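Brolenar Bottle Line, Four Months In: A Review from the Returns Room

We run the returns and refurbishing side of a small drinkware distributor in Laltport. Bottles and tumblers come back from shops and gyms, we check them, and the good ones go out again. Until last winter all of that was done by hand by six people. In January we put in the Brolenar sorting and capping cell. This review covers what it does well, what it does badly, and what changed for the people who work next to it.

What we bought

The cell has one arm, a short belt, a camera station and a capping head. We paid for the middle package, which includes the lid torque check and leaves out the labeler. The installer, Ctibor Holub, was on site for four days. He had planned on two. The belt had to be raised to match our packing tables, and the guard door would not close over our floor drain until he cut a new foot for it.

Software setup was the easy part. You show the camera a product from several sides, name it, and tell the cell which bin it goes to. Our shift lead, Lauri Aaltonen, learned this in an afternoon and now does all of it. We have 131 products taught so far.

How it performs

Our best day by hand was 1,839 pieces with everybody on the line. The cell's best day is 3,289, with two people feeding it and one at the end. A normal day is well under that, and the reason is the mix. If a pallet is all one model the cell runs without stopping. If it is a gym return with everything thrown together, it stops a lot.

The capping head is the strongest part of the machine. Lids come out evenly tightened, and complaints about leaking lids have dropped to almost nothing. It is also quieter than I expected. You can talk across it without raising your voice.

The weak part is picking up. Bottles that stand upright are fine. Bottles lying down are a problem if they can roll, and shiny dark ones are the worst under our ceiling lights. We bought the matte belt cover as an extra and it helped. It should come in the box.

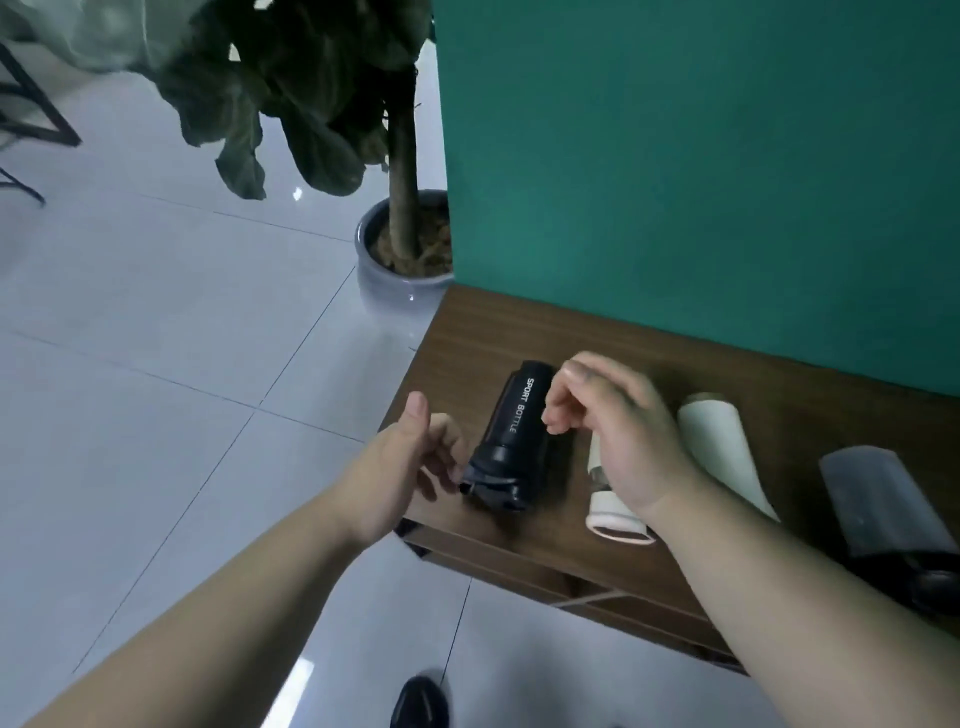 Hand sorting is still part of our work and I don't see it ending. Anything the cell rejects goes to a person, and so does anything with an odd shape or a lid type it has not been taught. A person doesn't need the pieces lined up. With a black sport bottle on its side, you bring one hand in by the lid end and the other over the body, and it makes no difference to you that a white bottle and a cream tapered cup are lying next to it at other angles. The cell wants one item at a time with a gap on both sides. It will wait until it gets that, and then it will call for help if the wait is too long. Anyone planning staff around this machine should plan for that call. We get it most often in the first hour, when the overnight returns are going through.

What changed for the staff

We had six people in the room and we still have six, but the jobs are different. Three are with the cell. One does hand sorting all day. Two moved to inspection and repair, which we used to fit in when we had time.

Othmane Bouzid had done capping for nine years and had wrist trouble from it. He moved to repair and his wrist is better. He says the day goes by faster too. Martti Räsänen had the opposite experience. He liked the hand line because people talked while they worked, and feeding the cell means standing alone at one end and watching for a light. After two months we started switching the feeding job every two hours. That was his idea, and it has worked well enough that we kept it.

Pay was the first thing everyone asked about. We set a small raise for anyone trained to clear a stop and restart the cell. Five of the six have done the training. I would settle this before the machine arrives. We did it after, and there were three weeks of bad feeling that we could have skipped.

The other change is the pace. The cell doesn't slow down before lunch. People at the packing end felt pushed, so Lauri set the belt below its top speed. Output went down a little and mistakes in packing went down more.

Service and cost

We have logged 228 stops that needed a person to open the guard. Most took under a minute. Two needed a technician, and one of those cost us a full day while a belt sensor came from the Cifuentes warehouse. Keep a spare sensor on the shelf.

Phone support is good in the morning and slow after 3 p.m. The manual is clear on cleaning and poor on error codes. We taped our own list to the guard door.

We also looked at the Unside sorter. It costs less and takes up less floor, but it had no capping head when we were buying, and capping was the job that was hurting people.

Would we buy it again

Yes, with the matte cover and the spare sensor on the first order. If your returns are mostly one or two models, it will pay off quickly. If they are as mixed as ours, keep your best hand sorter and give that person a decent table. We are looking at the labeler for next year, and I will update this review if we get it.

Urho Hirvonen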